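How to Soak and Cook Dried Beans Without Fuss

I grew up in a house where beans came out of a can, and I was well into my thirties before my neighbor Xiuying Meng sent me home with a paper sack of dried ones and a look that said I had better use them. I've cooked a pot most weeks since then, and if you've been putting it off because it sounds like a chore, let me talk you into it (it's mostly waiting, and you can do the waiting in your pajamas).

What you'll need

One pound of dried beans, any kind except kidney beans, which have their own note at the end
A big bowl
A heavy pot with a lid
Salt, a bay leaf, half an onion

Step 1. Sort them

Pour the beans out on a baking sheet and run your fingers through them. You're looking for pebbles, shriveled beans and little clods of dirt. The bags I buy at the market in Caltstead are pretty clean, but I did find a stone last May and I have checked every single batch since!

Step 2. Rinse and soak

Rinse the beans in a colander, tip them into your bowl and cover them with cold water by a good three inches. Stir in a tablespoon and a half of salt. I know, I was told never to salt beans early too, but salted soaking water gives you softer skins and fewer blowouts. Put them in the refrigerator before bed and leave them for eight to 12 hours.

Please use a bigger bowl than you think you need. Beans more than double as they drink, and I once came down at six in the morning to find a pound of chickpeas pushing up past the rim of my mixing bowl. 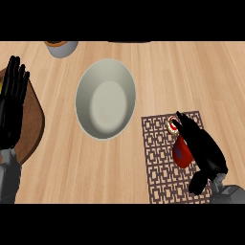
A large, deep bowl leaves room for swelling.

Step 3. Drain and simmer

Drain, rinse again, and put the beans in your pot with fresh water to cover by two inches. Add the onion and bay leaf. Bring it to a boil for ten minutes, skim off the foam, then turn it down until you see a lazy bubble here and there. Set the lid on a little crooked.

Step 4. Taste, and taste again

Start checking at 45 minutes. Try five beans, not one, and if any of them is chalky in the middle, keep going. Old beans can take two hours. Salt the broth once they're tender and let them cool in it.

A note on red kidney beans: soak them at least five hours, throw that water out, and boil them hard in fresh water for a full 30 minutes before you turn down the heat. Never cook them from raw in a slow cooker.

Cooked beans keep four days in the refrigerator, or freeze them in their broth in two-cup tubs.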